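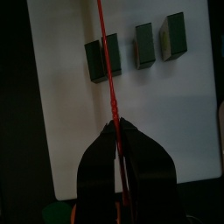

Cable Routing Board, White, with Four Upright Blocks

Item 1809. Made by Zunton and stocked at the Mutport warehouse.

The board is a flat white base carrying four rectangular blocks in dark green. A thin cable is laid past or between the blocks along whatever path the exercise calls for. The surface is smooth and matte, which keeps glare low under bench lighting. The corners of the base are rounded.

The blocks stand upright in a row and the first is tall and narrow. They are supplied fitted. Do not lever them sideways to widen a gap; use a thinner cable.

Cable

A red practice cable is included. Red reads well against both the white base and the green blocks. Replacement cables are sold in packs of 50. Cables with a stiff outer jacket tend to spring out of the path and are not recommended.

Setting up

Place the board on a level table with the row of blocks running across the work area. Leave clearance at both ends for the free lengths of cable. For storage, lift the cable off first and coil it separately – a cable left bent against a block takes a set after about 98 hours.

Use with other table items

The board shares a table with the rest of the Skalivthorpe series. Larger pieces should be placed to one side so that they do not press on the cable.

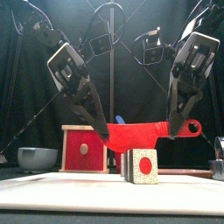 The red scoop has a ribbed handle with a round hole in the end tab, so it can be hung on a hook between sessions. The box with the red front and light wooden frame sits on its own wooden base and has a small round knob at the center of the front. Both are listed separately from the board.

Care

Wipe the base with a damp cloth. Solvent cleaners dull the matte finish. Dust the red front of the box with a dry brush only.

Ordering

Board with cable: 68.00. Orders for the Tymoshchuk warehouse are filled from Mutport and take longer. The next production run is planned for May.

Page revised Jan 3, 2022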